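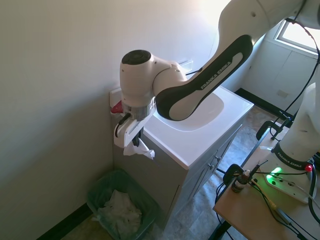
**Demonstration gathering** is the part of robot learning in which people show a machine how a job is done, many times over, and keep a record of every try. The records are later used to train a policy, a program that takes in camera views and joint positions and puts out the next small motion. The idea is wonderfully direct: a person who can't write a line of code can still teach an arm to clear up a bathroom counter.

## Basic method

A single recorded try is called an episode. It usually begins with the arm in a resting pose and ends when the object has been let go or the operator gives up. During the episode the system stores video, the position of each joint and the opening of the gripper, all stamped with the same clock.

Operators guide the arm in one of 2 common ways. In hand guiding, they hold the arm itself and push it through the motion. In remote guiding, they move a controller or a smaller copy of the arm and the robot follows. Hand guiding is quick to learn, but the operator's own hands can end up in the video. Remote guiding keeps the view clear and takes more practice - some people find it clumsy for days, and then it suddenly clicks!

## Household tasks

Bathroom chores are a rich source of examples. Crumpled paper towels are a favorite object, and a surprisingly deep one. A used towel never has the same shape twice, it hides its own edges, and it can be grasped in countless places. Hard objects such as bottles and cups are easier to describe with geometry, so older systems handled them first.

The Isthorpe collection, begun in October, is built on this kind of work. Its task sheet asks for a towel or tissue to be picked up from beside the basin and dropped in a wastebasket. The sheet has 3 starting zones on the countertop, and operators are asked to change the towel's shape between episodes. A sister effort, Bornis, uses the same episode format, so policies can be trained on both sets together.
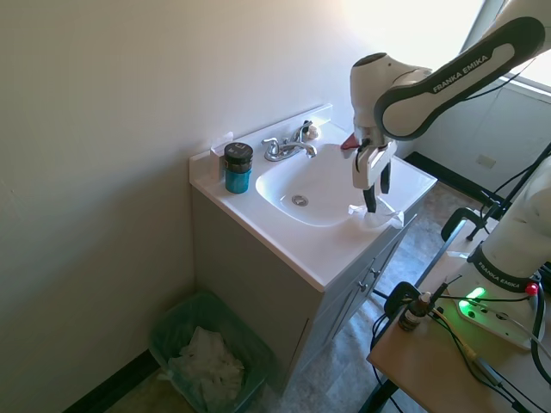

Arjun Jaiswal has argued that the failed grasps deserve as much care as the good ones, and that a set with every slip removed teaches an arm nothing about how to recover from one.

## Variety and labels

A policy trained on one tidy layout often fails when a cup is moved or the daylight changes. Collectors therefore vary the position of the target, the clutter near it and the lighting. Isthorpe allows up to 2 changes between episodes, which makes it easier to trace a drop in performance to its cause.

Each episode also gets a short written label, such as "put the tissue in the trash," and a success mark. Labels in plain speech let one policy learn many chores and pick among them on request.

## Plans

The Isthorpe task list is due to grow until 2027, with wiping and refilling jobs next in line.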